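Drying Clothes in Trurora Hall

Project report, Home and Resource Studies, Mastska College
Salvador Cardoso

Background

Trurora Hall has one laundry room for the whole building. It is in the basement and has six washers and six dryers. The dryers are older than the washers and take longer to finish, so by late afternoon there is usually a line of baskets on the floor. I have lived in the building for two years and have stood in that line many times.

The project began with a simple question. How much of the laundry in the building goes through a dryer, and how much of it could be hung up? My first plan was to measure electricity use as well, but the dryers share a circuit with the basement lights and the facilities office could not give me a separate reading. I dropped that part in the second week. The report is about habits and space, and I have left energy out of it except where students brought it up themselves.

How the information was collected

A paper log was taped to the wall beside the change machine for 12 weeks. Anyone who finished a wash was asked to put a mark in one of three columns: dryer, hung up, or some of each. There was no place for a name or room number. I replaced the sheet every Wednesday and typed up the marks that night.

I also handed out a one-page survey. I stopped when I had 100 completed copies. Most were filled in at the dining hall and a few in the laundry room itself, which may lean the answers toward people who were already annoyed.

The log depends on people being truthful and remembering to pick up the pen. Two sheets had drawings on them and one had a coffee stain across the middle column. I counted the marks I could read.

Results from the log

There were 603 marks in total. Of these, 504 were in the dryer column. The rest were split between the other two columns, and "some of each" was the larger of the two every week.

The dryer column did not change much with the weather. I expected more hanging in September, when the rooms are warm and the windows can be opened, but the first sheets looked much like the last ones. The week before midterms had the fewest marks of any week. The week after had the most.

Results from the survey

The first question asked what people hang up, if anything. Sweaters came up most often, then sports clothing, then jeans. Several people wrote that their parents had told them which things not to put in a dryer and that they had followed this without thinking about it since.

The second question asked what stops people from hanging more. Lack of space was the most common answer by a wide margin. The rooms in Trurora Hall have one closet per person, and the closets have solid doors and very little air moving inside. Wet clothes in a closed closet start to smell within a day. People who do hang things use chair backs, the end of the bed, or the shower rod, and the shower rod causes arguments.

The third most common answer, after space and time, was that the clothes come out stiff. Towels were named in particular. One person wrote half a page on towels.

Cost was mentioned less than I expected. A dryer cycle is paid for with the same card as food, and several students said they did not know what it cost.

Trying it out

For the last four weeks of the project I dried everything I owned without using a machine. I borrowed a Drovar folding rack from my aunt and set it up between the desk and the window. With the rack open, the desk drawer would not pull out all the way, so I had to take out what I needed first.

T-shirts were dry by the next morning if I left space between them. Jeans took two nights, and the waistband was always the last part. Turning them inside out helped. Socks were no trouble except that there are a lot of them. Sheets were the real problem - the rack is not wide enough, and a folded sheet stays damp in the fold. In the end I hung one over the closet door and moved it every few hours.

The most useful change was to run the washer's second spin. It adds a few minutes, and the clothes come out noticeably lighter. The control panel on our Reddy washers has a button for it, but the label has worn off most of them, and only a handful of people I talked to knew it was there.

My roommate had no objection to the rack but did not like the smell of the wool sweater. I did not either.

Discussion

The log shows that the dryer is the normal choice in this building and that hanging clothes is something people do with a few items they are careful about. I do not think a poster would change that. The complaints in the survey are mostly about having nowhere to put wet clothes, and a student cannot fix that alone in a shared room.

There is an unused storage room next to the laundry room. It has a vent and a floor drain. A few fixed rods on the walls would give space for the items people already prefer not to machine dry, and that alone might shorten the wait on weekends. The objection I heard most was theft. A room that locks with the same card as the laundry room would not solve this completely, since everyone in the building has the card.

I would also relabel the second spin button. It is cheap and could be done in an afternoon.

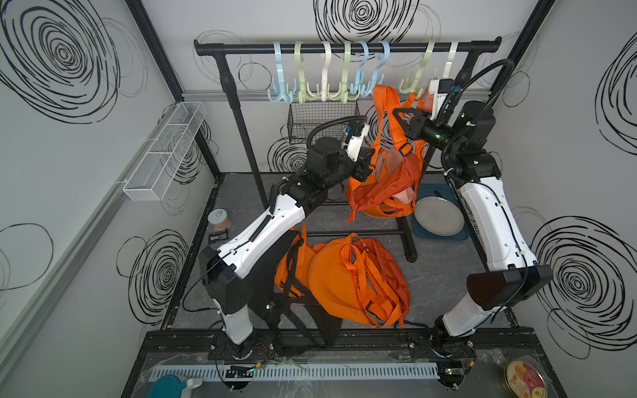
APPENDIX C - HANGERS AND RODS

Multi-hook plastic hangers are a fair choice for small items, and pastel ones on a plain black rod are easy to tell apart if each person keeps to a color. For shirts, leave a hand's width between hangers. Button the top button so the collar keeps its shape, and pull the side seams straight while the cloth is still wet.

Wire hangers left rust marks on one of my white shirts and I stopped using them. Heavy sweaters should be laid flat on a towel, as they stretch at the shoulders when hung. Pants dry faster hung from the cuffs than folded over a bar.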